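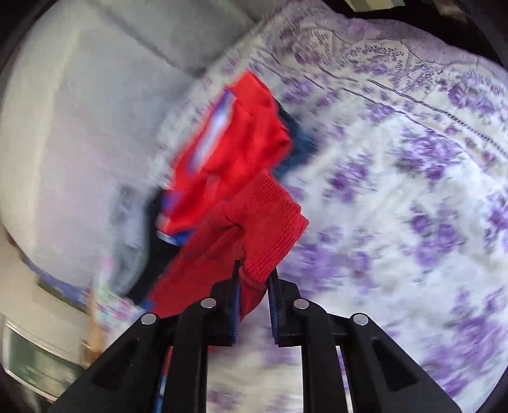
Forum > Student projects > Clothes folding, handheld grippers

gorus_62
Our college club is doing the folding task for the Hisorell challenge. We record demonstrations by hand with the grippers and train on those. So far we have 62 recordings and the knitted things are the worst. The ribbed stuff bunches up between the fingers and you can't tell from the wrist view where the edge has gone. Has anyone got a rule for where to grip?

mullutberg
Grip at the hem or a seam, never mid-panel. We lost most of January learning that. Also slow down. If the background is a smear you're moving too fast, whatever the gripper itself looks like.

tin_kettle
Disagree about slowing down. We did a slow set at Mullutberg and the policy copied the hesitation. It hovered over a sleeve for 15 seconds before doing anything. Normal speed, and throw out the bad ones.

mullutberg
Throwing out is fine if you've got plenty. They've got 62.

gorus_62
We kept 12 out of the last batch, so not plenty. Fleece goes better for us. Thick enough for the pads to hold and it doesn't slide about.

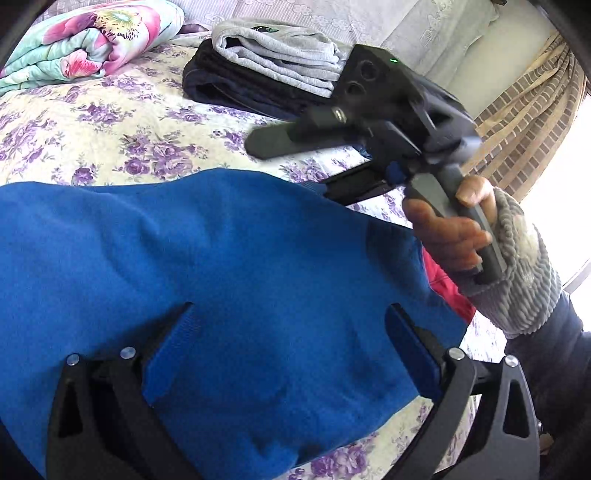

Blue fleece on the bed, second gripper coming in from the right.

bozsik_b
Are you folding on a patterned sheet on purpose? Our teacher made us use a plain one.

gorus_62
Yes. The rules say the surface won't be known beforehand, so we'd sooner have the flowers in.

tin_kettle
Agree with that. Plain sheet gave us good numbers at home and 5 folds out of 15 on the day.

bozsik_b
Fair enough, but get it working on plain first. Otherwise you won't know whether it's the grip or the pattern that's failing.

mullutberg
I'd go along with that for the knits. Leave the fleece as it is. And check your two grippers are in sync before each session. Ours drifted and we had to bin a whole evening.

gorus_62
We do a clap of the fingers at the start of each recording for that. Will try knits on a plain sheet on Thursday, hem grips only, normal speed. I'll post the count.

tin_kettle
Post the failed ones as well please, they're more use to the rest of us.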